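3.2 Storage habits and loss of loft

Participants kept a written record of how each insulated garment was stored between wears. The record sheet had 12 entries, covering hanging, folding, stuffing into a sack, and leaving the garment out on furniture. Of the 235 garments in the sample, most were jackets with synthetic fill. Down garments were handled as a separate group, as their recovery after compression follows a different curve (see Section 4).

Loft was measured at the center of the back panel after the garment had rested flat for 10 minutes. We took the reading between two stitch lines, never on one, and repeated it after the garment had been shaken by hand. Figure 3 shows a quilted jacket with horizontal channels.

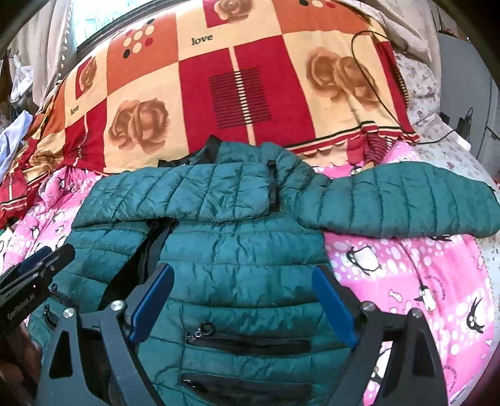 Rhonda Hiebert

Figure 3. Quilted puffer jacket laid on a bed, one sleeve folded across the upper body.

Channel width had a clear effect. Garments with narrow channels lost less height in storage but also started lower, so the final readings of the two groups were close. Folding along the same line every time produced a lasting crease in 23 garments, nearly all of them stored on shelves. Hanging caused little change in the back panel, though fill had moved toward the hem in several older pieces.

Owners often misjudged how long a garment had been packed away. Where the written record and the interview disagreed, we used the written record. Garments with no entries for March were left out of the seasonal comparison in Table 2.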